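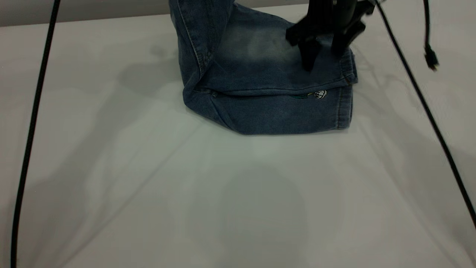 Good Practice Rules for a Garment Folding Cell
Project report, Utdale, February

1. Purpose

The project set out to write a short rule set for recording folding tasks with a robot arm, and to test whether two students working apart would apply it the same way. The rules cover workspace preparation, cell entry, the definition of a finished fold, and when a trial must be discarded. They do not cover motion planning or grasp selection.

The starting point was the Virilcombe lab sheet, which has 33 rules. Many repeat each other, and several apply only to rigid parts. We reduced the sheet to seven rules. Wording was kept where possible so that older logs remain readable.

2. Workspace rules

Rule 1. The tabletop holds the garment and nothing else at the start of a trial. Tools, spare clothing and paper go on the side shelf.

Rule 2. Cables must stay outside the reach of the garment when it is lifted or dragged. A cable that crosses the tabletop in a camera view is allowed if the arm cannot touch it. Its position is entered in the log.

Rule 3. Lighting is not changed within a session. Soft shadows are accepted.

Rule 4. No hand enters the cell while the arm is enabled. The operator presses stop, waits for the Borkotero controller to report idle, and then reaches in.

3. Trial rules

Rule 5. A fold is judged only after the gripper has released the fabric and moved clear of it. A garment still partly raised from the table is logged as in progress, whatever its shape.

Rule 6. The outline decides the result. For jeans, the legs must lie over each other in a compact bundle. A gathered elastic waistband may curl or stand up from the bundle and is not counted as a fault.
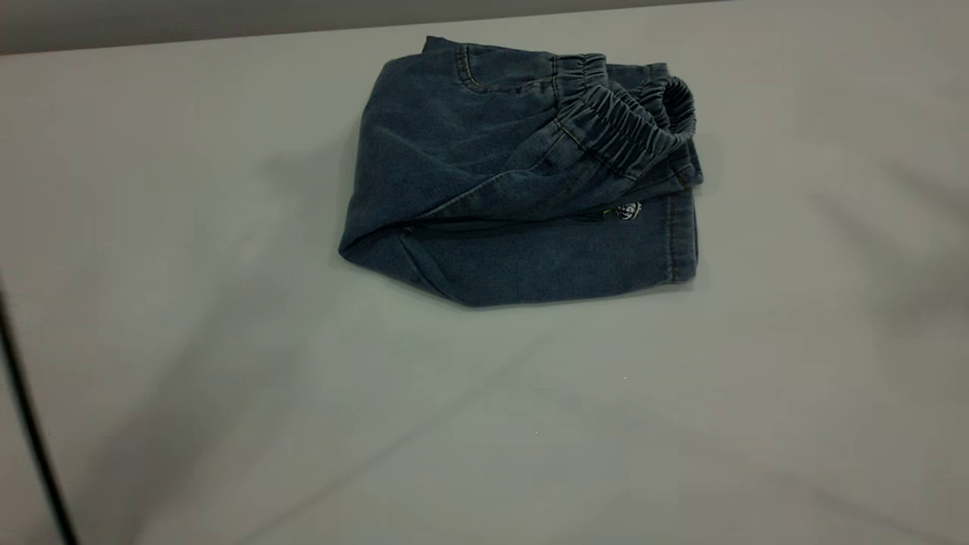 Rule 7. A trial is discarded if the operator touches the garment after the start signal, or if any camera view is missing. Discarded trials keep their number.

4. Trying the rules

Both students judged the same trials separately, using the fixed view first and then the wrist view. The logs were compared in the Jeon viewer at the end of each session.

Disagreement came almost entirely from Rule 6. The word "compact" was read in two ways: one student looked at the length of the bundle and the other at how level the hems were. In the wrist view the garment lies at an angle, and a bundle that looks rectangular from the fixed camera can have a much less regular outline.

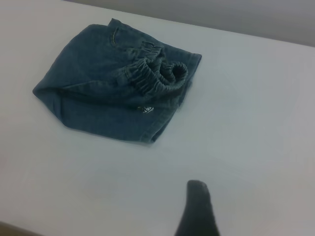 We therefore added a note that the outline is judged from the fixed camera alone. The wrist view is used to check that the gripper is clear of the fabric, as Rule 5 requires. After this change, five trials remained in dispute, all involving a hem that had slipped out past the layer above it.

5. Open points

Rule 2 needs a measured clearance. Rule 6 should state a limit for uneven hems, and it has been applied only to denim so far. Thin knitwear will probably need its own wording. The stop procedure in Rule 4 was followed in every session and is unchanged.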